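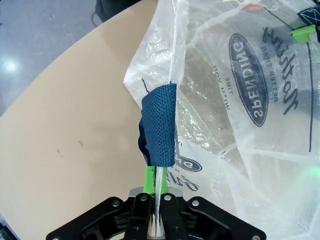
Gotovar, February

Griltgate Youth Football Records

Data card for release 3 of the match and training records of the Griltgate junior league.

Summary

The set covers one season of under-10 to under-14 football at clubs in and near Gotovar. It holds 955 match records, the squad lists that go with them, and attendance logs from the clubs that agreed to share them. All player names have been replaced with codes. Coaches and referees are coded the same way.

Maintainers: Eirini Chrysikopoulos (match records, schema), Mawar Hartono (training logs, club contact).

Files

matches.csv - one row per match
squads.csv - one row per player per match
training.csv - one row per session
clubs.csv - club code, home ground, age groups entered
CHANGES.txt - edits since release 1

All files are UTF-8 with a header row. Fields are separated by commas. Empty cells mean the value was not reported. A zero is a real zero.

Fields in matches.csv

match_id: text, unique, never reused
age_group: U10, U11, U12, U13 or U14
home, away: club codes, see clubs.csv
kickoff: local time, 24-hour
home_goals, away_goals: integers, empty for U10 and U11
surface: grass, turf or indoor
status: played, abandoned, forfeited
ref_level: 1 to 4, as listed by the league at the time of the match

Scores for the two youngest age groups were never collected. The league does not keep tables below U12, and the sheets for those ages have no score box.

Fields in training.csv

session_id: text
club: club code
age_group: as above
minutes: planned length, not measured
present: players signed in
squad_size: players registered on that day
lead: coach code

How the records were collected

Match sheets are filled in on paper by the home side and signed by the referee. Sheets were typed in twice by different people and compared. Where the two versions differed, the paper sheet was pulled and read again. Most differences were in kickoff times and shirt numbers. A further 121 sheets had no readable referee signature; these are kept in the set with ref_level left empty.

Training logs came straight from the clubs in whatever form they had. Sikska sent spreadsheets. Latuheru kept a notebook until the winter break and used a phone app after it, so session_id changes pattern halfway through.

Known problems

Indoor matches are undercounted. The winter futsal rounds used a separate form and only some 200 of those forms were returned.

Latuheru U13 and U14 trained together for part of the season. Those sessions are logged as U14, with both squads in squad_size.

Forfeited matches carry a 3-0 score by league rule. Drop them before working out goal averages.

A player who moved clubs mid-season has two codes. We do not link them.

Suggested use

Scheduling studies, attendance trends, referee assignment. The set is too small to rank clubs or coaches, and the terms below do not allow it. Please do not try to match codes back to real players.

Terms

Free for research and for use by member clubs. Commercial use needs written consent from the maintainers. Requests to remove a club's records are handled at the next release.

Changes in release 3

- added surface
- fixed swapped home and away codes in the U12 cup rounds
- removed duplicate Sikska sessions
- minutes above 300 set to empty (typing errors)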